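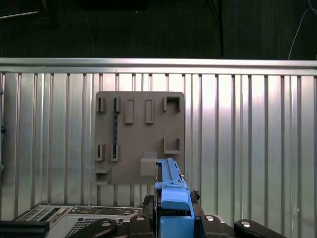 The tan practice board on its metal wall, with the gripper coming up from below.

The hands that know how

Anyone hoping to see the future of work in Cudville should bring a sandwich. On the morning I visit Grilar, a small firm above a tire shop, the robot spends most of an hour approaching a plastic board and then thinking better of it.

"It's not thinking better of it," says the operator, who would prefer to stay out of print by name. "That was me. I sneezed."

The operator's job is to steer the arm by remote control, over and over, so that a computer can study the recordings and learn to do the same. There are two hand controls, a foot pedal and a chair that has been complained about since May. The board has slots, brackets and blocks sticking out of it, and the work comes down to getting to them and away from them without hitting anything.

"People expect me to be typing," the operator says. "My mother thinks I'm a programmer. I've told her it's closer to being a crossing guard."

Before Grilar came 13 years on the packing line at Thibodeau, folding cartons. The interview for this job lasted nearly 45 minutes, most of it spent playing with a loose screw and a pair of tweezers.

A good day means 52 usable runs. A bad one means 32, and a talk with the engineers. What counts as usable is a sore point. Go too fast and the recording is no good. Stop to scratch your nose and the robot may learn that stopping is part of the job.

"We had one version that paused in front of the board every single time," the operator says. "Very polite, like it was waiting to be asked in. Then we went back through my recordings and there it was. I'd been stopping to look for my coffee."

They also tried guiding the arm directly, with a hand on its wrist. The operator liked that better and still misses it.

"You could feel when something was about to jam. With the controls I'm going by the picture, and the picture is all blue fingers and shiny metal. When the light comes in from the right I get stripes. You learn to squint."

The project is called Saltska, for reasons the engineers each explain differently. I ask whether it's strange to spend the day training a replacement.

"It dropped a part on the floor this morning and carried on as if it still had it," the operator says. "I did that for years at the old place - they gave me a pin."

And when it finally learns the board?

"Then they hang up another board. It's already in the hallway. It's got more slots."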